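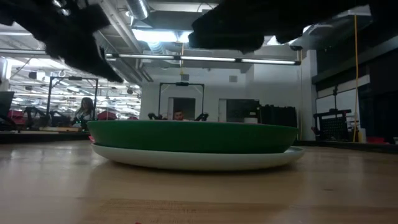 Last modified: Sep 8, 1999

Search this site Enter keyword Go

Print this page | E-mail this page to a friend

Monthly supper moves to the Saha Street hall

The Culamar neighborhood supper will be held at the Saha Street hall beginning with the next one. The church basement we have used up to now is closing for drainage work and is not expected to open again before January. The hall is two blocks farther east, on the same side of the street as the post office.

Supper still starts at 6:30. Doors open at 5:45 for people bringing hot food. The hall has one oven and four burners, and the oven is smaller than the one in the basement. A full-size roasting pan will not fit with the door shut. If you usually bring a casserole, please bake it at home and wrap it in towels for the trip. The oven will be kept on low for holding food and should not be used for cooking anything from scratch.

The price stays the same for people who bring a dish: nothing. People who come without a dish are asked for $9, and children eat free either way. The hall rent is higher than what the church charged. We paid the church for oil and cleaning only, and the Saha Street owners charge by the evening. Kane Maihi has worked out that we can cover it through the winter from what is in the account. After that we may have to raise the amount, and there will be a notice here first.

Parking is the main drawback. The lot behind the hall has 16 spaces and is shared with the hardware store until the store closes at 6. Please leave the spaces by the loading door open. Street parking is legal on the north side only. Anyone who would like a ride can call Marwan Hijazi by noon on the day of the supper.

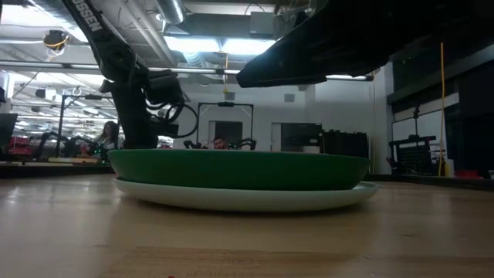

Janaka Biswas wrote to ask if the supper could go back to assigned courses, the way it was done when it began. She said that at the last two there were seven desserts and hardly any vegetables, and that people who came at the end of the line got rice and cake. She would like each street to take a course and trade off every month.

We tried that for most of a year and it was dropped when the people on Dosiseck Lane, where there are only a few houses, found themselves responsible for all the main dishes. What we will do this time is put a sign-up sheet on the board at the library with headings for main dishes, vegetables, salads, bread and dessert. When a heading is full, pick another. You can also sign up by phone.

A main dish should serve 12. It does not have to feed everyone a full portion, as most people take a spoonful of several things. Salads go fast when it is warm and are left over when it is cold, so soup is a good choice from the next supper on. Bring a ladle if you bring soup. The hall has only one and it is short.
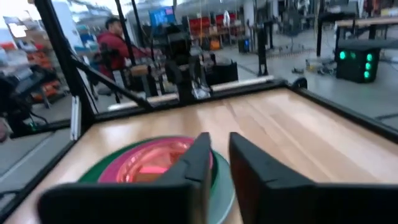
Put a card beside your dish saying what is in it. We need to know about nuts, shellfish, milk, eggs and wheat at the least, and whether there is meat or meat stock. There was a mix-up in the spring over a bean dish made with ham, and a family that does not eat pork had already served themselves. Blank cards and a marker will be at the door. Serving spoons should stay with the dish they came with.

Write your name on masking tape and stick it to the bottom of anything you want back. The box of unclaimed things from the basement has come over to the hall and contains three casserole lids, a cake carrier, a bread knife and a good many spoons. It will be out on the side counter at the next supper. Whatever is still there afterward goes to the thrift shop.

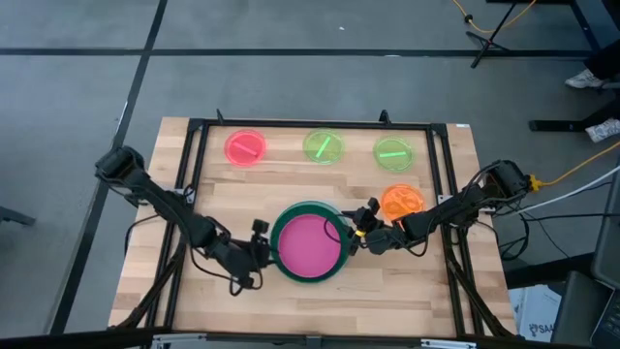

Cleanup has to be finished by 9:15 under the terms of the rental. The floor must be swept and the chairs stacked against the stage, no more than six high. Trash goes home with us, as there is no pickup at the hall, and Áine Corrigan will take the bags in her truck if they are tied. Hot water at the sink takes a few minutes to come through.

The fire limit for the room is 100 people. We have never come close to that except at the December supper. If the sign-up sheet looks long this year we will hold two sittings.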